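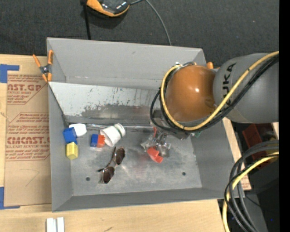

The Last Bus to Skarberg

My aunt left me her button shop, which sounds sweet until you hear that the shop is in Skarberg and the last bus goes up there at 2126 on the dot. Miss it and you sleep on the bench. I know this bench very well!

I went up on Fri 14 February with a suitcase, 200 in cash and a sandwich I'd already eaten by the second stop. The driver asked if I was the niece. I said I was. He didn't say another word for 30 miles, and then he said, "She owed me a coat button," and let me off at the wrong corner.

So the first thing I did as a shop owner – in the dark, with my gloves on – was look for a brown button with four holes. There were 18 drawers and she'd labeled every one of them with the name of a town. Zomach was all pearl. Amelari was toggles and one tooth (I closed that one quickly). I sat on the floor with my coat still on and laughed until I got the hiccups.

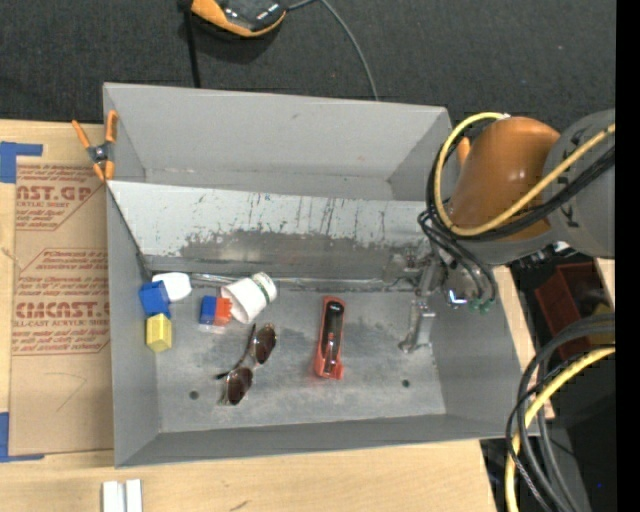 What Was in the Gál Drawer

The brown ones, of course! A whole drawer of them, and under the buttons a stack of bus tickets tied up with thread. They were all one-way, all for the 2126, and the newest was from last November. She'd told us for years that she never left the hill.

I put the tickets back the way I found them. Then I picked out the nicest button, threaded a needle, and went down to the stop in the morning to wait for him. He pulled up, opened the doors and held out his sleeve like he'd been expecting me.

"Did she ever say where she was going?" I asked.

"Home," he said, and looked at the road while I sewed.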